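Live-in House Host, Clament House (part-time, room included)

Clament House is looking for a new house host, and we are hoping to have someone settled in by June. If you have ever been the person in a shared apartment who remembers the trash night, knows which burner sticks, and makes a pot of soup big enough for whoever wanders in, please keep reading, because you may be just who we are after.

First, a little about us. Clament is a small guesthouse for people who have family in the hospital up the hill. Some stay for 3 nights and some stay for most of a season. They come from farms and little towns a long drive away, they are usually tired, and they often arrive with one hastily packed bag and a phone that needs charging. We give them a clean bed, a kitchen they can use at any hour, and someone kind to talk to if they feel like talking. Plenty of them don't, and that is fine too.

The host is the person who holds all of this together in the evenings and overnight. You would greet new guests and show them the house, answer the door and the phone between 5 in the afternoon and bedtime, keep the pantry in order, and be on hand if something goes wrong in the night (mostly this means a lost key or a smoke alarm with a low battery, though we did have a memorable burst pipe last winter). You would also turn over rooms when guests leave, which means stripping the bed, running the sheets through the wash, and giving the floor a good sweep before the next family comes.
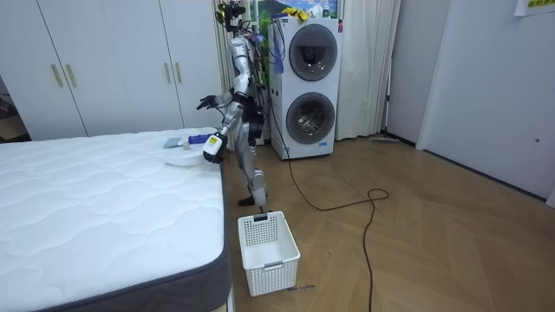
Mitsuko Furukawa says that the evenings were what she loved best in her years as host, and that anyone thinking of applying should know how much of the work is simply sitting at the kitchen table with a cup of tea. She also says to tell you that the back stairs are steep and that you will get used to them. We asked her what she would have liked to hear before she started, and she told us to be plain about the quiet stretches – there are weeks when the house is full and noisy, and then there are weeks with a single guest who goes to bed at eight.

So, who would do well here? You don't need a degree or any hotel background. We would like you to have looked after people in some way, whether that was at a camp, in a nursing home, behind a diner counter, or in your own family. You should be comfortable with stairs and with lifting a full laundry basket. A second language is a real help, Spanish most of all. You do need a driver's license, as the grocery run to Skonel Market is part of the job and the bus out that way is not much use with 5 bags of food.

In return you get your own room on the top floor with its own bathroom, all utilities and internet paid, and a stipend of $700 a month. There is also $200 a month toward your own groceries. Your days are mostly free, and past hosts have fitted in college classes, a bakery shift, and in one case the writing of a very long novel. You would have 5 nights off each month, taken whenever you can agree on them with the rest of us, and we cover those nights ourselves.

We ask for a commitment of one year. Well-behaved cats can be discussed. Dogs, sadly, cannot, as several of our regular families have allergies.

To apply, please send us a letter of a page or so telling us who you are and about a time you made somebody feel at home. A résumé is welcome but the letter matters more to us. Add the names of 3 people we can call, and let us know what time of day is best to reach you. You can email jobs at Clament House or drop an envelope through the front door slot. We read everything as it comes in, and we will invite a few people over for supper and a look around the house.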